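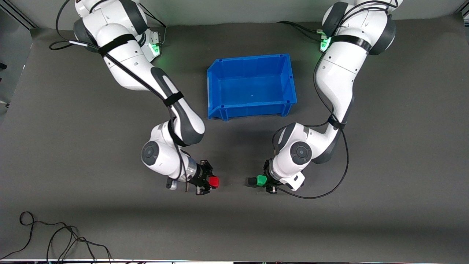
March, 6:40 a.m.

Second night of logging the damp in the back bedroom at Gernamley. Humidity peaked at 90 percent just before the heating came on, then fell slowly until I got up. Same shape as the first night, slightly higher peak. Window shut both times, door open both times. Tonight the door stays closed and nothing else changes.

The outside wall is still the suspect. Paint is lifting in a band above the baseboard, and the plaster behind it sounds hollow for a hand's width either side of the pipe. I marked the edge in pencil and wrote the date beside it. If the band moves past the line I will take the baseboard off, which I have been avoiding.

Checked the gutter from the ladder after breakfast. One joint drips on the north side, directly above the bad patch. Cleaned it, dried it, ran a bead of sealant. Needs a day without rain, and the Wadport forecast gives half of one.
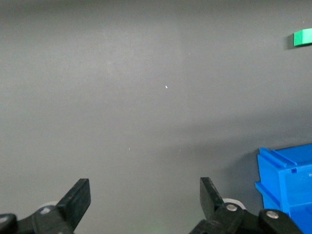 Gray tabletop, green block at upper right.

Read the manual for the Ivex meter again over lunch. Pin readings in plaster are relative only, so the 2 I wrote down as percentages last week mean less than I thought. Crossed them out and relabeled the column. The wood readings from the window frame can stand.

Water meter at noon: 3535. Same figure at four with every tap off, so a supply leak is unlikely. That leaves the gutter, or condensation — possibly both. Left the logger on the shelf by the bed, fresh batteries, ten-minute interval.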